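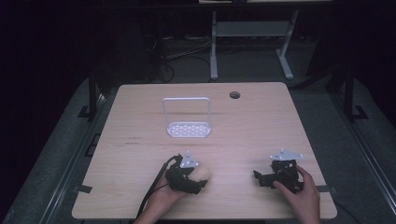 Mairéad Breathnach's first remark on reading our proposal was that a machine which takes over the rinsing and racking still leaves somebody standing beside it, and that the report ought to say who that person is and what her afternoon looks like. We have tried to follow that advice. The questions we had planned on speed and cost were moved to the end, and most of what follows concerns the staff.

## 1. Background

The work was carried out at Hadovley, a catering kitchen which prepares and clears meals for neighbouring offices. Hadovley is preparing to hand part of its washing-up area to an automated station known on site as Taline. The large dishwashing machines have been in place for years and are not the subject of this report. Taline is intended for the small items which those machines do not handle well: sponges, cloths, brushes, lids and the racks on which they are kept.

The station learns from demonstrations given by people. A member of staff holds a gripper in each hand and does the task at a table, and the recordings are used to train the system. Placing a sponge in relation to a dish rack is one of the tasks chosen for the first stage. It was selected by the kitchen because it comes up at the end of every shift and because staff disagree over how it should be done.

## 2. Method

We interviewed kitchen staff and attended demonstration sessions during September. Interviews lasted no longer than the tea break allowed. Notes were taken by hand and read back to each person before use. Two members of staff asked for their comments to be left out, and this has been respected.

Henok Workneh and Kalkidan Ejigu conducted the interviews. Suha Qudah kept the session log and prepared the task sheets. Lemlem Woldemariam wrote the sections on working hours and training and edited the whole.

## 3. The demonstration work

The target set for the first stage is 600 demonstrations, of which 300 are to be made with sponges and the remainder with lids and brushes. Staff are released from the kitchen in turns to do them. Each turn is made up of sets of 10, with a pause between sets.

The work is lighter than the kitchen but was not described as easier. The grippers are held in front of the body with the wrists fairly straight, and several people reported stiffness in the forearm by the end of a turn. One cook said that she missed being able to feel whether a sponge had been wrung out. With bare hands she would know at once; through the jaws she had to judge it by eye.

Staff also remarked on the use of both hands. In the kitchen, the second hand steadies a rack, pushes a tap or holds a cloth without much thought being given to it. At the demonstration table its part has to be decided in advance, including when it should do nothing and stay clear. The first version of the task sheet gave no guidance on the idle hand. The second version does, and complaints on this point became fewer.

## 4. Changes for staff

### 4.1 Duties

Under the plan, one post on the evening shift changes from washing to attending the station. The attendant loads items, clears faults and decides what is too dirty or too worn to go through. Staff expressed concern that the last of these is a matter of judgement for which the present grade makes no allowance. Management told us the grade would be looked at, though no date was given.

### 4.2 Hours

The Sunday shift is the shortest-handed of the week and the one for which the station is most wanted. It is also paid at a higher rate, and those who regularly work it were the most cautious in interview. We recommend that any reduction in Sunday hours be announced well ahead of the rota and discussed with the people affected.

### 4.3 Skill and credit

Staff who gave demonstrations asked whether their names would be kept with the recordings. At present they are not. Opinion was divided: some wanted recognition for having taught the station, while others preferred that no recording could be traced to them and used to judge their pace. A written rule on this is needed before the second stage begins.

## 5. Limits of the study

Taline was not in daily use during our visits, so nothing in this report measures its performance. The interviews were held on the premises and during paid time, which may have made some people careful in what they said. Night cleaning staff are employed through a separate firm, Tufa, and could not be interviewed.

## 6. Recommendations

- Add rest breaks for the forearms and wrists to the task sheet.
- Settle the grade of the attendant's post before the station opens.
- Put in writing who may see the recordings and for what purpose.
- Include Tufa staff in the next round of interviews.

The task sheets and the interview questions are held with the session log and may be requested from Suha Qudah.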